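Why I finally took the train to Amville

I have been talking about giving up the car for longer trips since last November, and people who know me are pretty tired of hearing it. So on Tuesday I packed one bag, left the keys in the bowl by the door and caught the 7:15 to Amville. Three hours and change, one transfer, a seat by the window on the side that gets the river. I loved it! I'm also going to complain a little, so bear with me.

First the money, which everyone asks about. The round trip cost me $102, and that's with the flexible ticket that lets you come home on a later train. When I drive, I pay for gas, two tolls and the garage downtown (which charges $40 a day now, I nearly fell over), so I came out ahead without even trying. I've been keeping a note on my phone of every mile I drive for trips that have a train alternative, and since the spring it's at 2586. That number embarrassed me enough to buy the ticket.

The transfer is at Stutevora, and I'd been warned about it. Twelve minutes to get from one end of the station to the other, up a flight of stairs and down again, and the elevator was roped off. I made it, but I was the person running with a bag banging against her hip. If you travel with kids or a stroller, take the later connection and have a coffee. There's a little counter by platform three called Melto that does grilled cheese sandwiches and pretty much nothing else, and I went there on the way back. Get the one with pickles.

The second train was older and much nicer. Wide seats, real curtains, a window that opened at the top. I had car 613 nearly to myself and I read half a novel, which I haven't managed at home in months. My friend Elie Geagea used to commute on this line and always told me to sit backward, so you can watch the view for longer as it goes away from you. I thought he was kidding. He was right, and I've already texted him to say so.

Now for the food, because I have opinions about train food. No hot drinks with bad lids, no tuna (please!) and nothing that rolls under the seat in front. I had rye bread from Śliwiński, the bakery on my corner, with butter and a lot of ham, plus a boiled egg that I peeled at home like a civilized person. And grapes. I will defend grapes on a train to anyone – no knife, no peel, and you can make a bunch last for an hour if you pace yourself. 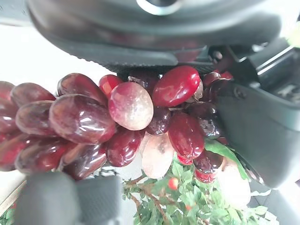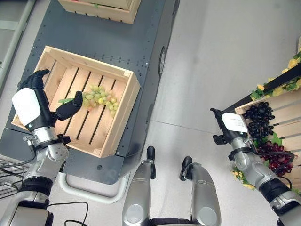 What I'd do differently is stay the night. I had five hours in Amville, and by the time I'd walked up to the old town and found lunch, I was already checking the clock. The last train home leaves at 6:40, so you miss the evening completely, and everyone says the evening is the good part, with the lights along the water and the shops staying open late.

I also need a better bag. Mine has one strap and no outside pocket, so every time the conductor came by I was digging past a sweater to find my ticket. A small backpack would fix that. If you have one you like, tell me in the comments, and tell me if it fits under the seat on the older trains, where there's a heater in the way.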